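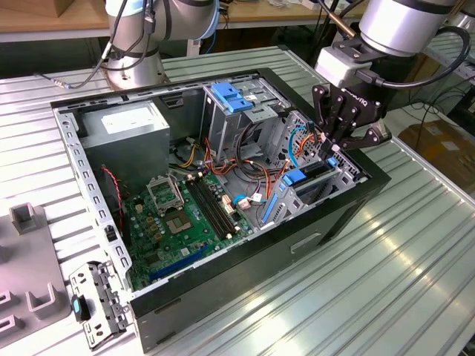
Section 4: Getting Your Rig Ready for the Sand

Welcome to the fun part! Your Grodari beach kit is packed, your Plultier Point permit is on the windshield, and the ramp is right in front of you. Take a few minutes in the parking area first and the drive out will go much more smoothly.

Updated in February by the Grodari guide desk

1. Park on firm, level ground and set the brake.

2. Shift into four-wheel drive before you reach the ramp. Lock the hubs by hand if yours are the manual kind.

3. Press the Tiedemann deflator onto each valve and let air out until the gauge reads the beach pressure in your vehicle handbook. Do all four tires, and check the spare while you're down there.

4. Put the shovel, tow strap and boards where you can grab them without unloading the cooler (we learned this one the hard way!).

CAUTION: The kit's tow strap is for vehicles up to the weight on its tag. Never hook it to a trailer ball.
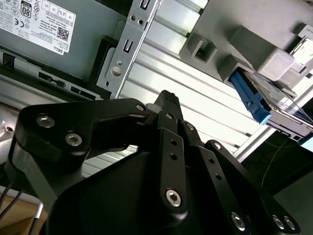
5. Roll onto the sand in a low gear and keep a steady, gentle speed. Existing tracks are your best friend.

6. Stay between the posts. The Trotinine end of the route is 800 yards past the ramp, and the soft stretch starts in the last 200. It's a gorgeous spot, so go slow and enjoy it!

NOTE: Tide matters more than horsepower out here. Head out on a falling tide and you'll have a wide, hard-packed lane nearly all the way.

7. If the wheels start to spin, stop right away. Dig out in front of each tire, lay the boards down and ease forward.

8. Back at the lot, air up to road pressure before you pull onto the highway, then rinse the boards and strap with fresh water.

1364 views | 4 comments

Contact | Copyright Grodari | Back to top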